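The Open Day at Orkadau, and the Trouble With Rubber Stamps

Olaia Vidal has a blue thumb. She noticed it when she went to shake my hand, looked at it, and gave me the other one.

"It doesn't come off," she said. "I've tried the stuff they sell for bicycle chains. It just moves to the next finger."

Vidal runs the handling group at Orkadau, a robotics workshop on the second floor of what used to be a school supply warehouse. On September 7, 2025, the place opened its doors to anyone willing to climb the stairs, and 328 people were. I know the number because there was a clicker at the door, and the man holding it told everyone their figure as they came in. I was 23. I had arrived early for the coffee and found that the coffee had been planned for later.

The main room had five stations. There was a cart that followed you if you wore a yellow vest, and an arm that sorted bottle caps with the air of someone doing it as a favor. The crowd, however, was at the far table, where Vidal and her colleague Hortensia Chambi were teaching a machine to stamp paper.

I asked Vidal why anyone would want that.

"You'd be amazed how much of the world still gets stamped," she said. "Customs forms, library slips, loyalty cards. My dentist stamps things. I have no idea what he's stamping."

The project is called Laleo, a name she inherited and can't account for. The idea is that a person does the job first, holding a gripper in the hand, and the machine learns from a large number of those tries. So far the group has 800 of them. Chambi did most of the recording, which she described as the longest clerical job she has ever held, and she once worked in a county records office.

"At the records office you could at least use your fingers," Chambi said. "Now I have two blocks on the end of a handle. You pick up the stamp, you find the pad, you ink it, you find the paper, you press, you put the stamp down. A four-year-old can do it. I've watched a four-year-old do it today, on the wall."

I wanted to know which part was hard. They answered at the same moment and gave different answers.

"The ink," said Vidal.

"The pressing," said Chambi.

They have clearly had this talk before. Vidal's case is that a pad is a moving target. It is wetter in the morning, drier by lunch, and uneven all day, so the same touch never gives you the same stamp twice. Chambi's case is that people don't know how they press. They rock the stamp a little, they lean, they hold their breath. Ask them what they did and they'll tell you they pushed it down.

"I had a visitor from Hondedholm, very senior, very nice shoes," Chambi said. "He told me force was a solved problem. So I gave him the handle. He got half a circle and a smear. Then he asked if there was somewhere he could wash."

Hondedholm, for those keeping track, is a packaging firm that pays for part of the work. Its interest is in marking cartons, and Vidal is careful to say that the interest is polite.

"They come by, they nod, they ask when it will be faster than a person," she said. "I tell them it depends on the person."

By then there was a line for the handle, and I joined it behind a retired postal clerk who had strong opinions about stamp pads and shared them with both sides of the line. He did very well. He got a nearly whole ring on his first go and walked off without a word, like a man leaving a casino at the right time. 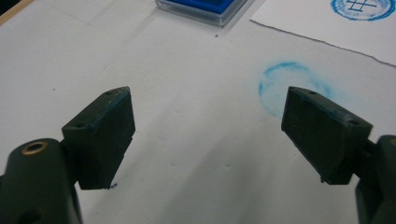
The stamping station from the gripper's side. The ink pad is at the back, with a good print on the paper at right and a fainter one on the table surface.

My own turn was brief. The grippers are heavier than they look, and the first thing you find out is that you've been relying on your fingertips for your entire life without paying them anything. I picked up the stamp on the third try. I inked it with great care. I then put it down on the paper at a slant that felt, from where I was standing, perfectly level.

"That's useful," said Chambi, looking at the result.

I asked whether she meant it.

"We need bad ones too. Olaia wants them labeled. I just want them dry before somebody puts a sleeve on them."

The labeling is where the rest of the team comes in. Every try goes into a system called Turunen, where it is marked good, partial or sad. The last word was Chambi's, typed in as a placeholder in the first week, and it has since made its way into two reports and a slide shown to the Hondedholm people. Vidal has asked for it to be changed. She has also, I noticed, started using it out loud.

Late in the afternoon the arm itself got a turn. It moved to the pad, thought about it, dabbed, moved to the paper and pressed for what felt like a full commercial break. When it lifted, there was a round blue print on the sheet with a small gap on one side. People clapped. A boy near me said his was better, and he was right.

"Partial," said Vidal, writing it down.

"Good," said Chambi.

They were still discussing it when I went to look for the coffee, which had been set out at last, next to a stack of napkins. Every one of them had been stamped.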